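Go and stand next to one

I drove 115 miles to Plidmont in November for the open day at Hemuvthorpe, and I'd happily do it again next month. I had watched plenty of robot videos before that. None of them got me ready for being in a room with one — the size of it, and how long you end up looking at its hands. 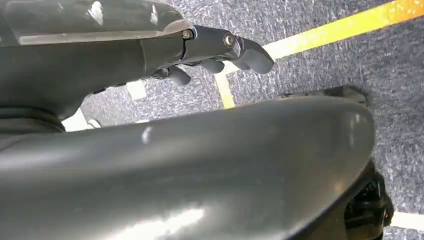
Open days should be slow, and Hemuvthorpe gets this right. I had 20 minutes close to the machine, enough to stop gawking and start noticing. The fingers are short and gray, one of them as wide as a paddle, and there are plain round bolts at the knuckle that I could have found in my own garage. I loved those bolts! Yellow tape on the carpet, a bellows of black rubber, ordinary stuff doing a hard job.
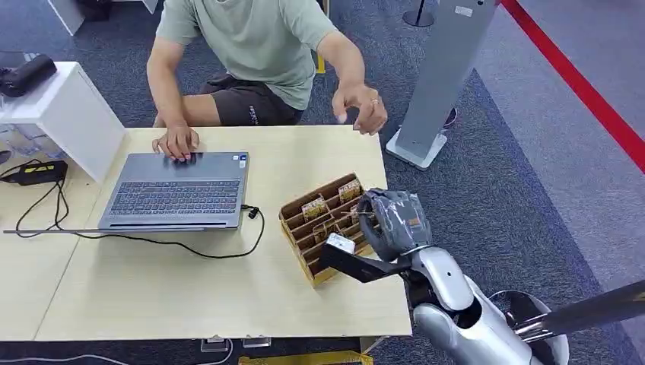 The robot's hand at the cardboard organizer, with a man at the laptop across the table.

People complain that demos like this are small. Packets in a cardboard grid, so what? But small is the part I can judge. I know what my own fingers do with a packet, and I can compare. Simar and Kushwaha, the two other outfits I've visited, kept us behind glass for around 30 minutes of slides. I'd trade all of it for one more look at that table.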